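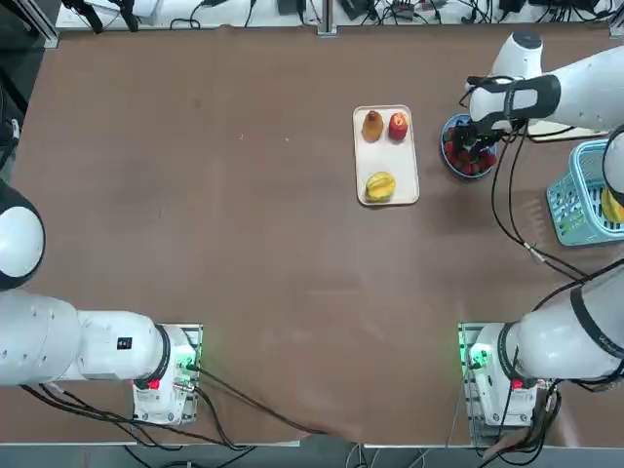
Nazanin Kazemi, Research Associate, Clornby Surface Wear Group

3.2 Scuffing of shared tabletops

Figure 7. Brown tabletop with faint scuffs and lighter patches.

Gloss was measured at 76 points on each top before cleaning and again after seven days of normal use. Readings were taken along the grain direction – where one could be made out – and the meter was zeroed between tops. Tops from the Tetov site lost more gloss near the long edges than at the centre, in line with the sliding-contact model of Moradi and Radu. Faint scuffs of the type in Figure 7 were graded by eye on the Kadmont scale. Grades given in January were not used, as the lamp had been replaced.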